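# Swapping the CPU in an Old Workstation Tower

Used workstation towers are one of my favorite things to work on. They're heavy, they're ugly in a charming way, and they were built by people who expected somebody to open them up again someday. You can pick one up for $50 if you're patient, drop in a faster processor and a few more memory sticks, and end up with a machine that's a real pleasure to use.

I wrote this guide after finishing my third tower this spring. It covers the part that makes people the most nervous, which is getting the old processor out and the new one in. If you can change a watch battery, you can do this!

## What you need

- A Phillips screwdriver, medium size
- Thermal paste (I use Litico because a tube lasts me forever, but any decent brand is fine)
- Isopropyl alcohol, 90% or better
- Coffee filters or lint-free wipes
- A wrist strap, or a habit of touching bare metal on the case often
- A small flashlight
- A few little dishes for screws
- The replacement processor, still in its plastic shell

Leave the new chip in that shell until the moment you need it. I mean it. Every chip I've ever worried about was one I took out too early to admire.

## Check the part before you open anything

The socket has to match, and that's only half of it. The board's firmware also has to know about the processor you're putting in. Look up your exact board model, find the supported CPU list, and check which firmware version each chip asks for. If you need an update, do it now, with the old processor still installed and working.

Check the power rating too. A chip that draws a lot more than the original may need a bigger cooler, and some office towers shipped with a pretty small one.

## Open it up

Shut down completely, switch off the power supply at the back if it has a switch, and pull the cord. Press the power button once afterward and hold it for a few seconds so any leftover charge drains away. Unplug everything else – monitor, keyboard, network, that one USB stick you forgot.

Lay the tower on its side with the removable panel facing up. Gravity is your friend for this whole job. Screws stay where you drop them, the cooler won't hang off the board, and you can see straight down into the socket. Take the panel off and set it well out of the way.

Now grab your phone and take pictures. Get the whole board, then get close-ups of every cable you plan to unplug. I take far more than I need, and I've gone back to them every single time.

## Remove the cooler

Unplug the CPU fan first. The connector is small and snug, so hold the plastic plug itself and wiggle it gently. Don't pull on the wires.

Most coolers are held down by four screws. Loosen them a couple of turns each, working in an X pattern, until all four are free. If the cooler doesn't want to lift, the old paste has probably stiffened up. Twist it a tiny bit left and right until it lets go, then lift straight up. On the type of socket covered here, the chip is clamped under a metal frame, so it should stay behind when the cooler comes away.

Wipe the old paste off the cooler with alcohol and a coffee filter. It may take a few passes. You're done when the filter comes away clean and the metal shines. 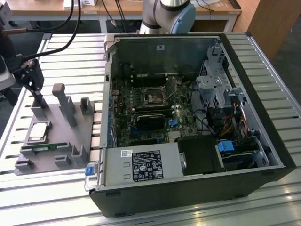
The retention lever is the part I love, because it's such a clever little piece of engineering. Push it down slightly, slide it out from under its hook, and let it swing up. It takes more force than you'd expect, and it can creak, so keep your thumb on it the whole way. With the lever raised at an angle next to the square frame, as it is on this board, you can get your fingers in and see what you're doing. Move any loose wires away from the socket before you go further, so nothing can flop into it.

Lift the frame, then take the old chip out by its edges, straight up. If your board has its contact pins in the socket, treat that area like wet paint. No fingers, no wipes, no sleeves. Shine the flashlight across it from a low angle and look for an even pattern.

## Put the new one in

1. Find the small triangle on one corner of the new chip and the matching mark on the socket or board.
2. Hold the chip by two opposite edges and line up the notches.
3. Lower it straight down and let go. It should sit flat under its own weight.
4. Close the frame, then bring the lever down and hook it back in place.

Never press on the chip to seat it. If it rocks, lift it out and check the corner marks again. The lever will feel stiff on the way down – that's normal as long as the chip was sitting flat.

## Paste and cooler

Put a pea-sized dot of paste in the middle of the chip. For a big workstation processor, I go a little larger. Set the cooler straight down on top and try not to slide it around.

Start all four screws by hand before tightening any of them. Then go around in the same X pattern, a few turns at a time, until they're snug. Plug the fan back in. I say "fan" out loud when I do this, because on my second tower I forgot and got a very loud lesson at startup.

## While you're in there

This is a great time to reseat the memory, blow out the dust, and check that every power plug is pushed all the way in. Hold the fan blades still if you use compressed air.

## First boot

Connect just a monitor, a keyboard, and power. The first start can be slow, and the machine may restart itself once while it sorts out the new hardware. Give it a few minutes before you worry.

Go into the setup screen and confirm the processor name and the full amount of memory. Watch the temperature there for a little while. If it keeps climbing, shut down and check the cooler screws and the fan plug. If everything holds steady, put the panel back on and go try something that used to be slow!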